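README – Curndale cell, equipment plan and sim scenes

Last edited 06/02/2020. Supersedes the sheet that was pinned in the Iltby folder, please delete that if you still have a copy.

What this is

Planning notes plus a small set of simulated scenes. Used to decide what we buy for the Curndale bench before the July order goes in. Not a training set for anyone else, though you can use it for one if you want. No support.

What's in the folder

scenes/ – 17 scene set-ups, one arm, one counter, odds and ends on it
runs/ – 3,214 short runs, stills only from each
budget/ – the spreadsheet, two tabs, second tab is the one to trust
quotes/ – Hetton and Robles quotes as they came in, nothing tidied
old/ – ignore

Of the runs, 1,003 are picks out of something with sides (bin, tub, canister). The rest are off the flat. Split is not even and wasn't meant to be, we made more of whatever was holding up a decision that week.

Naming

Scene number, then run number, then view letter. Views a and b look at the same bench from different places. Some early runs have no view letter, treat these as a. Scene 9 was renumbered half way through so you will find two lots of it, the second lot is right.

Why sim first

Money. An arm we can't send back is most of the year's equipment line. Wanted to know reach, counter height, finger length and stand position before anyone signs anything. All scenes are rendered, no real bench exists yet. Textures are rough and lumpy on some objects, fine for planning.

Views, tall container runs:
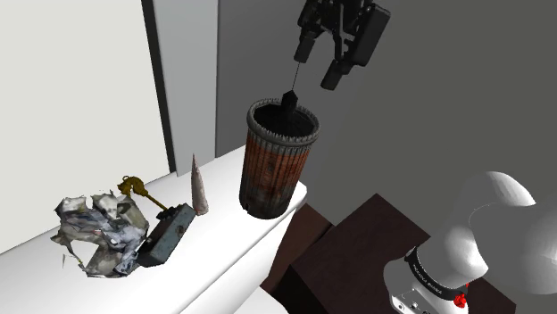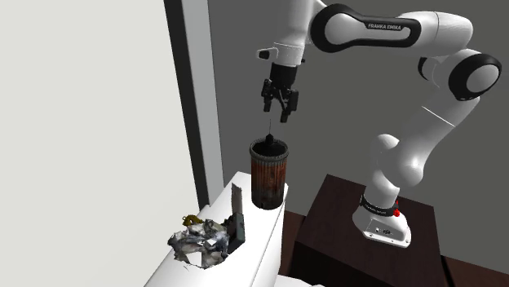 Fingers are the line on the budget most likely to move. Hetton price the gripper with one standard pair and anything longer is extra, Robles bundle two pairs but charge for the mounting plate. For flat work the standard pair will do and we'd not spend another penny. The trouble is upright stuff like the rusty bin by the far edge of the counter, with the black thing poking up out of the top – fine while it sticks out, but the day it drops inside, the fingers have to go in after it and the gripper body is wider than you'd like. So we budget for one long pair whichever firm wins. Spare pair can wait until next year's money.

Stand

Bigger cost than expected. The arm sits on its own stand beside the counter, not on it. Keep it that way. Sharing the counter is cheaper on paper but then the counter has to be stiff enough to carry the arm, and the quote for a stiff counter was silly. Separate stand also means we can shove the counter out for cleaning. Bolt-down kit is a seperate item on both quotes, easy to miss, check it's there.

Stand top lower than the counter is what the scenes assume. If the room at Curndale forces a taller one then reach numbers in the second tab are wrong and want running again. Ask before changing.

Budget, as it stands

Arm and controller – one off, fixed, do not haggle this further
Gripper – one off
Long fingers – one pair
Stand plus bolt-down kit – one off
Counter – take the one from Iltby if it fits through the door, otherwise buy plain
Cameras – 4, same model, same leads
Test objects – petty cash, mixed shapes, something crumpled, something boxy, something thin and awkward
Training days – one lot, on site
Service cover – first year only, revisit

Not in the budget and people keep asking: second arm, moving base, suction. Suction would have been nice for boxes. No.

Things to settle before July

– Door width at Curndale. Still waiting.
– Power. Controller wants its own socket, room has two and the heater is on one of them.
– Whether the red button on the arm base counts for the safety check or if we need a seperate one on the wall. Assume we need the wall one, cost is in tab two.
– Who signs for delivery. Pallet will not go up the stairs.
– Robles quote runs out before the Hetton one does. Chase.

Known problems with the scenes

Some objects overlap slightly where they shouldn't. Crumpled items came from scans and have ragged edges, so don't measure off them. Lighting is the same in every scene which the real room will not be. Friction was guessed. Do not use the runs to claim a success rate to anyone holding a cheque book, they were made for reach and clearance and thats all they're good for.

Changes

Added tall container runs. Took out the conveyor scene, not buying a conveyor. Fixed VAT in tab two (was on some lines twice). Moved cameras from wish list to main list.

To do: shelf heights, cable tray, second price for the stand.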